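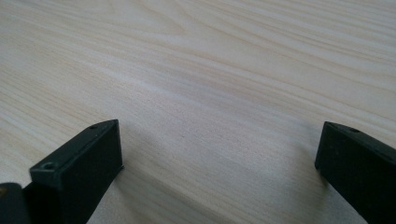
Pale wood grain on one of the surfaces at the Seyoum reading room.

New tables in at Seyoum, old ones going fast

10/11/2021

The reading room at Seyoum is open again after being shut for the furniture swap. Doors opened at the usual time this morning and most of the seats by the windows were taken before lunch.

The old gray tables are out. In their place, 41 light wood ones, made by Aramwood and brought in over three days. Matte finish, no gloss. Readers had complained for years about glare off the old tops, worst in the late afternoon when the sun comes in low over the parking lot.

"People kept moving their chairs to get away from it," said Desta Ayele, who runs the room. "Then you had chairs in the aisle and someone would trip. I asked for a dull finish and light wood and that was pretty much my whole list."

Grain is different on every table. Some straight, some with big curves in it. Ayele said a couple of regulars have already picked favorites and she expects arguments.

Work was ment to be done in May. Pushed back twice, first over the floor, which needed patching near the radiators, then over delivery. Abdelkrim Tahiri of Gilteck, the firm that did the fitting, said the legs came on one truck and the tops on another, and the second truck went to the wrong building.

"We had a room full of legs," Tahiri said. "Very tidy room full of legs."

His crew sanded down a few rough corners on site and put on one more coat of finish. He wants people to go easy for the first couple weeks. No hot cups straight on the wood, no tape, no wet umbrellas. Coasters are at the front desk. If something spills, wipe it along the grain with a soft cloth and tell the staff, dont scrub it. Kitchen sprays are out too, they leave shiny patches.

Power outlets: still along the walls only. Outlets in the tables were in the first plan but got dropped on cost. Ayele said she will ask again next year. Laptop users without a charged battery should grab a wall seat early.

The quiet corner has moved to the back, by the map drawers. Newspapers now where the quiet corner was. Lost property is in the same place as before.

The old tables are for sale, $60 each, pick up only. Eight left as of this morning. They are heavy, bring a second person. Sales are from the side door on Plandberg, cash or check, and the staff cant hold any by phone. A few have scratched tops and one has a loose leg, all marked with a sticker. Anything not sold by the end of the month goes for scrap.

Hours for the reading room have not changed. The upstairs study rooms keep there old tables for now, no date set for those.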